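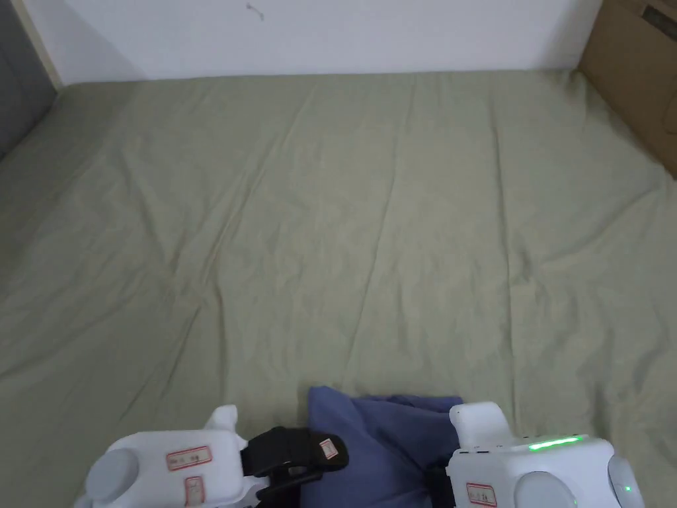
Posted by Dexter Manalastas on Wed 26 June
Filed under: grippers, faults

The left gripper quit closing on me on Monday, and it took two evenings to find out why.

I've been recording laundry folding with the hand-held pair, mostly on the bed because it gives me more room than the table. The job is simple. Pick up a crumpled piece of cloth, shake it out, fold it, set it down, start over. I was 37 folds into the session when the left jaw stopped short. The trigger felt normal, but the cloth slid out as soon as I lifted. The right one was fine.

What bothered me more was the log. It said the left jaw was fully closed every time. If I had been watching the numbers and not the cloth, I would have kept going and saved a whole evening of bad data.

My first guess was the battery, so I charged both and tried again. Same thing. Then I reran the calibration in Pristero, and that made it worse. The software took the stuck position as the new zero, and after that the jaw would pinch hard on nothing. It caught the side of my thumb while I was holding a towel for it. No blood, but it left a mark, and I should have had the power off with my hand in there.

I wrote to Leopold Marti, who has the same pair, and he told me to pull the finger and look at the pivot. There was a wad of blue lint packed in behind it, the size of a pea. Some 17 hours of towels and old T-shirts will do that. I picked it out with tweezers, wiped the pivot, put the finger back and calibrated again with the jaw open and nothing near it.

It has done nine folds since without a slip. I threw out the last part of Monday's recordings, from fold 30 on. The jaw may have been going bad before I noticed.

I now check the pivots before each session, and I close each jaw on a strip of cardboard and pull. If it slides, I stop there. I also asked Pristero whether calibration could refuse a zero that is far off from the last one. No answer yet.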